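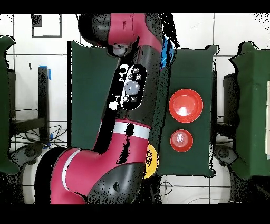 Trunoren TV Guide Server

Trunoren is a program guide and stream scheduler for home networks. It collects free internet channels, over-the-air tuner input and local video files, and presents them as a single numbered channel list.

Channel list
Up to 1,742 channels per installation. Channels can be renumbered, hidden or grouped by the administrator. Duplicate entries are merged by call sign – merging can be switched off in Settings.

Local channels
A folder of video files can be published as a continuous channel. Files play in name order or shuffled. Playback position is shared, so a viewer who tunes in late joins the program in progress.

Requirements
Two processor cores
80 GB free disk space for pause and rewind
Wired network connection, 100 Mbps or faster

Players
Current web browsers and the Unetik set-top app. Subtitles are passed through unchanged. The Mabuza player is no longer supported as of the February release.

Licensing
One license covers one server and all players in the same household. Guide data is included for the life of the license.

Manual written by Pieter Dlamini. Page last updated April 29, 2020.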